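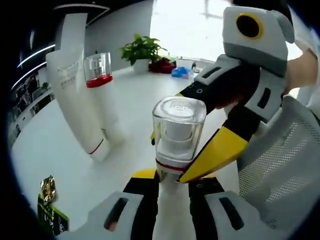
Figura 1. Passagem de um frasco de cosmético entre duas garras manuais, sobre a mesa branca.

Boas práticas na recolha de demonstrações com garras manuais
Apontamentos da sessão 4, Robótica e Automação Aplicada
Versão de junho de 2025

Antes de mais, uma palavra sobre estes apontamentos. Nasceram das folhas soltas que fui distribuindo ao longo dos anos e que, entre fotocópias tortas e acrescentos a lápis, já mal se liam, de maneira que resolvi passar tudo a limpo e juntar as regras que usamos no laboratório Valia. Não dispensam a aula prática (quem já pegou numa garra sabe bem que há coisas que só se aprendem com a mão no punho), mas dão jeito para rever em casa e, sobretudo, para ter ao lado durante a vossa primeira gravação a sério.

A sessão anterior tratou da calibração das câmaras. Vou partir do princípio de que essa parte está feita e de que têm convosco a ficha preenchida. Se não têm, voltem atrás, com calma, que ninguém vos leva a mal.

4.1 O que se entende por uma boa demonstração

Uma demonstração é um registo curto de uma tarefa feita do princípio ao fim por uma pessoa, com a garra na mão, de forma que um braço a possa repetir mais tarde. Esta última parte é a que mais se esquece! A nossa mão é muito generosa: corrige, antecipa, empurra com o punho, dá um jeitinho com o cotovelo. O braço só dispõe dos dedos da garra e do que a câmara dela viu. Se durante a tarefa fizeram alguma coisa que não passou pelos dedos, a demonstração ensina um gesto incompleto.

Peço-vos, por isso, que antes de cada série façam a tarefa duas ou três vezes sem gravar, devagar, a pensar em voz alta. Parece conversa de avó, bem sei, mas poupa tardes inteiras de trabalho.

4.2 A mesa e os objetos

A norma interna que seguimos, a que chamamos Starmont por ter sido escrita para o projeto com esse nome, tem 21 pontos. Não os vou transcrever todos; ficam os que dizem respeito à mesa.

Os objetos da tarefa ficam numa zona marcada na ficha, com espaço para a garra entrar de pelo menos dois lados. Numa mesa de cosméticos, em que há tubos altos e frascos de pé, convém pensar na ordem: uma peça alta perto da zona de trabalho tapa a vista e atravessa-se no caminho da segunda garra.

Tudo o que não pertence à tarefa pode ficar na mesa, desde que conste da ficha como fundo. Muita gente chega aqui convencida de que a mesa tem de estar despida, e compreendo a tentação, mas uma planta, um saco ou uma caixa ao longe fazem parte do mundo em que o braço há de trabalhar. O que pedimos é que o fundo varie de série para série e que não se mexa nele a meio de uma gravação.

Atenção às peças transparentes. Na Figura 1, a tampa do frasco é transparente e deixa ver o corpo cilíndrico branco que está lá dentro; para os nossos olhos não há dúvida nenhuma, mas um modelo de visão pode tomar o contorno de dentro pelo contorno de fora e mandar fechar os dedos no sítio errado. Quando trabalharem com tampas destas, anotem na ficha "exterior transparente" e gravem a mesma tarefa com pelo menos duas orientações da peça.

4.3 A luz

Uma janela em frente da câmara é o problema mais comum nas nossas salas. Na figura vê-se bem como a luz da janela aparece esbatida, quase branca, na parte de cima. Não é motivo para deitar fora uma gravação, contanto que a zona onde os dedos tocam no objeto continue legível. A regra prática é olhar para os dedos e para o contorno da peça: se conseguem distinguir um do outro, sigam; se não, corram o estore ou rodem a posição de trabalho.

Evitem, isso sim, mudar a luz entre a primeira e a última repetição da mesma série. Se o sol entrar de repente, acabem a repetição em curso, escrevam a hora na margem e abram uma série nova. Já me aconteceu passar uma manhã a tentar perceber por que razão metade dos dados de uma pasta não batia certo com a outra metade, e era simplesmente um estore que alguém tinha subido com a melhor das intenções.

4.4 Tarefas com duas garras

Chegamos ao capítulo que vos costuma dar mais trabalho, e também, confesso, ao meu preferido. A passagem de um objeto de uma garra para a outra tem um momento delicado, em que ambas seguram ou apertam a peça ao mesmo tempo. O protocolo Ojeda, que adotámos no segundo ano do laboratório, divide esse momento em fases e pede que cada uma seja visível no registo.

Aproximação. A garra que recebe avança devagar, com os dedos abertos o suficiente para não roçar na peça. A garra que entrega fica parada. Quem está a aprender tende a mover as duas ao encontro uma da outra, como num aperto de mão; resistam a esse impulso.

Contacto. Os dedos que recebem encostam à peça sem a deslocar. Numa peça pequena sobra pouca superfície para tanto dedo, e é preciso combinar de antemão quem pega onde. Num frasco como o da figura, de tampa em forma de cubo e base branca, as faces direitas da tampa oferecem um apoio mais simples do que uma superfície curva.

Partilha. As duas garras seguram durante um instante curto mas nítido. Contem "um" mentalmente. Se soltarem logo, o registo fica sem nenhuma amostra clara desta fase, e é justamente a que mais falta faz a quem vai treinar o modelo.

Entrega. Abre-se primeiro a garra que entrega, e só depois se afasta. Abrir e afastar no mesmo gesto puxa a peça para o lado e obriga a outra garra a compensar.

Uma nota sobre a força. As tampas de plástico costumam perdoar bastante, os tubos moles nem por isso. Apertem o mínimo que segure a peça com segurança, e experimentem esse mínimo nas repetições sem gravação.

4.5 Onde pôr as mãos

A mão do operador segura a garra por trás, no punho, e fica afastada dos dedos durante toda a tarefa. É uma regra de segurança e é também uma regra de qualidade dos dados, e nas duas vertentes somos bastante teimosos. Uma mão que apareça de vez em quando na imagem da outra garra é aceitável. Uma mão que toque no objeto, ainda que só para o endireitar, invalida a repetição: param, repõem a mesa e começam outra vez.

Cuidado igualmente com as mangas largas, as pulseiras e os fios de auscultadores. Cabelo comprido, preso. As cadeiras chegam-se para trás se atrapalharem o cotovelo, e quem preferir trabalhar de pé está à vontade para o fazer (eu prefiro, as costas agradecem).

4.6 Quando parar e quando repetir

Nem tudo o que corre mal é para apagar. Uma peça que escorrega e é recuperada pela própria garra dá uma demonstração valiosa, porque mostra ao modelo como sair de um apuro. Guardem-na com a etiqueta "recuperação". Apagam-se, ou melhor, movem-se para a pasta de rejeitados, as repetições em que:

a câmara de uma das garras esteve tapada durante a fase de contacto;
alguém ajudou com a mão;
o objeto caiu da mesa;
a gravação começou com os dedos já fechados sobre a peça.

No conjunto Hurnthorpe, gravado por uma turma anterior, rejeitaram-se 13 repetições numa só tarde, quase todas por este último motivo. Foi uma tarde comprida, mas ficaram todos a saber abrir os dedos antes de carregar no botão!

Para o vosso trabalho peço 27 repetições válidas por tarefa, distribuídas como entenderem pelos elementos do grupo. Se lá chegarem cansados, façam uma pausa. O cansaço nota-se nos dados muito antes de o sentirmos no braço: os gestos ficam mais curtos e as fases começam a colar-se umas às outras.

4.7 A ficha de série

Preenche-se antes de gravar e completa-se no fim, à mão ou no computador, tanto faz. Deve trazer:

nome da tarefa e objetos usados, com a indicação de partes transparentes ou brilhantes;
posição de cada garra no início;
fontes de luz e estado dos estores;
objetos de fundo;
número de repetições válidas, de recuperação e rejeitadas;
observações.

As observações são o campo que toda a gente deixa em branco e o primeiro que eu leio. Escrevam nele o que vos pareceu estranho, mesmo sem saberem explicar porquê. "A peça rodou um pouco ao fechar" é uma observação ótima.

Para a próxima sessão

Leiam os pontos 4.4 e 4.6 com atenção e tragam uma ficha em rascunho para uma tarefa de passagem à vossa escolha, com um objeto que caiba na palma da mão. Vamos trocar as fichas entre grupos e cada grupo tentará executar a tarefa do outro apenas com o que está escrito. Tragam também a ficha de calibração da sessão anterior, que vai ser precisa logo no início.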